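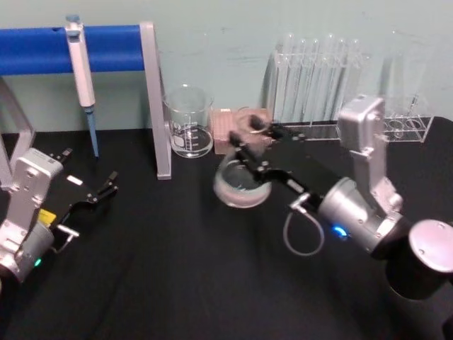 Margaret Eastcott
Teaching Laboratories Manager, Fuststead College

Glassware and bench layout in the Blöndal Building

February 26, 2023

Members of the college who use the teaching laboratories will be aware that the stock of shared glassware has been under review since the start of the academic year. The review is now complete, and the following arrangements apply in all rooms of the Blöndal Building, including the Uvent Laboratory on the upper floor.

The count carried out for the review recorded 2,764 separate items of glass. This figure covers beakers, flasks, test tubes, measuring cylinders and watch glasses, but leaves out disposable pipettes and anything kept in the research stores. Some 26 items were withdrawn for chips or cracks at the rim. Small beakers made up the greater part of these, as they had in the previous review. They are taken out and put back more often than any other vessel in the building, and they are also the pieces most likely to be left in a sink beneath something heavier.

Users are therefore asked to look at the rim and the base of every beaker before it is filled. A damaged beaker should be placed in the broken glass bin if it can be handled safely, and its loss entered on the Terna stock list. The list is held on the shared drive and may be edited by any member of staff. Students should report breakages to the member of staff in charge of the session, who will make the entry. No charge is made for accidental breakage.

A common bench layout has also been agreed. Racks and stands are to be kept along the back edge, leaving the middle and front of the bench clear for the vessel in use. Test tube racks should stand parallel to the wall where the depth of the bench allows. Pipette stands should be placed to one side, with both ends of the crossbar supported, and should not be moved while pipettes are hanging from them.

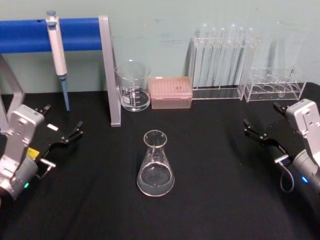
Bench glassware, with an Erlenmeyer flask towards the front and the pipette stand at the left.

The question of flasks was raised by several departments during the consultation. Erlenmeyer flasks will continue to be issued singly for demonstrations and in sets of 6 for class work. The sets are stored on the lower shelves of the glass cupboard in each room and should be returned to the same shelf – a set that has been divided between two rooms takes a good deal of time to bring back together. Flasks of different makers may be mixed within a set provided that the marked volumes agree.

Bench cloths may be used where a plain dark background is helpful, for example in judging a colour change in a pale solution or in showing clear glass to a large group. Cloths should lie flat and reach the edges of the working area. They are not to be used with open flames or with strong acids, and any cloth that has been splashed must be taken out of use until it has been laundered. Clean cloths are available from the preparation room on request, and a note of the number taken should be left in the book by the door.

Washing remains the responsibility of the group that has used the glassware. Vessels should be emptied into the correct waste container, rinsed twice with tap water and once with distilled water, and left upside down on the drying racks. Glassware that still carries a label or pen mark will be treated as being in use and will be left where it stands. Such items are cleared on the last working day of each month, and the office cannot undertake to keep their contents.

Orders for replacement stock will be placed twice a year, with the next to be sent in July. Departments wishing to add to the order should write to the Teaching Laboratories Office, giving the type of vessel, the volume and the number wanted. Requests for unusual sizes should be accompanied by a short statement of the course for which they are needed. Departments that placed no request last year will not be sent a reminder.

Copies of the bench layout have been posted in the Uvent Laboratory and in the 2 preparation rooms. Questions about its use in rooms with fixed shelving should be addressed to the office, which is open each weekday morning during term.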